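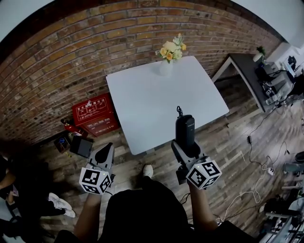

A gripper in each hand over the small white table, flowers at the far side.

I've now had two sessions with the Sillent hand-held kit, which Zurkach sells as a way to teach a robot without owning the robot first. You hold a gripper in each hand, do the job yourself, and the recordings go off to be turned into something an arm can follow. That is the pitch, anyway. I went in doubtful and I'm still there, though I've moved a bit on one or two points.

The grippers first. They're gray, chunky, and they look like something from the back room of a dentist's office. Under each one hangs a white cube with black square patterns on it, which the system uses to work out where your hands are. It works as long as you keep the cubes in view, and keeping the cubes in view becomes your whole personality. You stop reaching for things the way you'd normally reach. By the end of the first session I was moving like a man carrying two full bowls of soup, and I have to wonder what a robot learns from that.

Setup is sold as 10 minutes. Mine took 54, and I had read the guide the night before. Most of that went on calibration, which failed, passed, then failed again after I'd touched nothing I know of. The error message was "tracking quality low". Low compared to what? The guide has a page on this and the page says to improve the lighting.

Then the cables. Zurkach's site uses the word "portable" all over the place, and sure, the grippers are. The rest of it wants a desk and a power strip, plus some floor you don't mind losing. I wouldn't want to pack it up and take it somewhere else on a Sunday morning, which is more or less what the brochure has a smiling couple doing.

What did I like? The grip itself is decent. The fingers close smoothly and I could feel when I had hold of something, which I couldn't say for the Villalobos set I tried back in November. That one had a trigger like a cheap water pistol. The Sillent is also easy enough to learn - I had the hang of opening and closing it before the coffee was ready. My forearms complained later, the right one more than the left. With the extra unit clipped on top, the right gripper wants to tip, and you spend effort all day stopping it.

I logged 29 takes in the second session. The software threw out almost 10 of them and gave no reason I could use. If I'm paying for the processing, I'd like to know what I did wrong, or whether I did anything wrong at all. Support answered my email quickly and told me rejected takes are "part of the normal workflow". Fine, but they still come out of my monthly allowance, and that bit is in the small print where you'd expect to find it.

The big promise is that all this carries over to any arm you like. I haven't seen that yet and the demo videos are all shot on one model. The Wenau people make a similar claim for their kit and at least they publish a list of the arms they've tested. I've asked Zurkach for theirs.

I have the loaner until the end of the month. If the list turns up before it goes back, I'll add it to this post.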